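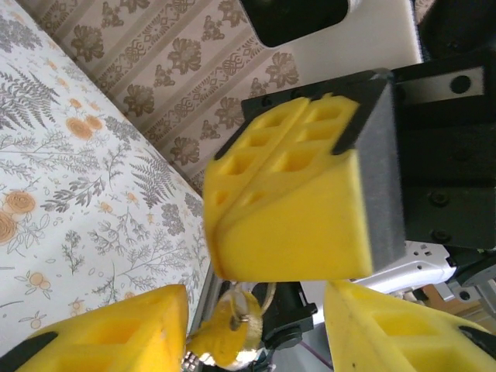

Why did the gripper close by itself after the emergency stop was released?

The controller kept the last close command in memory while the power to the fingers was cut, and it carried that command out as soon as the power came back.

# Unexpected Gripper Closing on the Cloth-Handling Arm

Project report, Onyshchenko Hall workshop, Renadville
January 25, 2023

## What we were trying to do

Our project began in July as a fairly cheerful idea: get a robot arm to take hold of a piece of cloth by its edge, lift it a little, and lay it down again without a fold. Cloth is a lovely thing to work with and a terrible thing to grip (we know this now in a way we didn't in July), and most of the first half of the year went into the fingers. We settled on printed yellow ones with square pockets in the body and a dark rubbery strip along the gripping face. They are light and easy to reprint, and we grew very fond of them.

The fingers are driven through a Geltetti controller, and the sequence of moves is written in Rullden, the scripting tool the department already had on the workshop computers. We chose florals and other busy prints for our test cloths, hoping the pattern would help us see small shifts after each lift.

## What happened

We had planned 300 lifts. On lift 19 the cloth bunched up between the fingers, and the person at the stop button pressed it, exactly as we had all agreed. The arm stopped, the fingers went slack, and the cloth was pulled free by hand. So far everything was as it should be.

Then we twisted the button to release it. One of us still had a hand near the fingers, smoothing the cloth, and the gripper closed. It caught the side of a thumb. There was no cut and no bruise, only a fright and a rather long silence, and we switched everything off at the wall and went to tell our supervisor.

## Finding the cause

Our first guess was a short in the cable, and we spent a whole afternoon on that, wiggling the connector at the wrist and watching a meter that never moved. The second guess was the Rullden script, which we read through line by line. It had a close command just before each lift, and an open command after the cloth was laid down, and neither was in the wrong place.

What finally got us there was leaving the arm parked, with no cloth and no hands anywhere near it, and pressing and releasing the stop at different points in the sequence. If we pressed it after an open command, nothing moved on release. If we pressed it after a close command, the fingers were pushed apart by hand with a stick, and the button was released, they shut every single time. The controller had a setting called "resume last target," and it was on. We had copied the whole settings file from an earlier project and had never looked at that page of it.

We feel a bit foolish about this, and we'd like to say so here in case another group copies the same file from us!

## What we changed

- "Resume last target" is now off, and we check it at the start of each session.
- Releasing the stop no longer brings back power to the fingers. A separate reset button has to be pressed as well, and it sits on the far side of the bench, out of reach of anyone touching the cloth.
- The script begins with an open command after any stop, run at low force.
- Cloth is only freed with the power switched off at the wall.

With these changes in place we repeated the stop-and-release test 90 times, again with the arm parked. The fingers stayed where they had been left in all of those. We then went back to lifting cloth and started the count over from the beginning.

## What is still open

Two things bother us. The reset button is wired into the same box as the stop, and a loose wire in that box could affect both — we would like to split them, but we ran out of time before the wiring bench closed. The other is that we only tested with the arm parked. A stop in the middle of a fast move may leave the controller in some state we haven't met yet, and we would ask the next group to try that before they put their hands anywhere near the cloth.

The lifting results are in the second report, along with the finger drawings and the corrected settings file. Please use that copy of the file and delete the older one if you find it on the workshop computers.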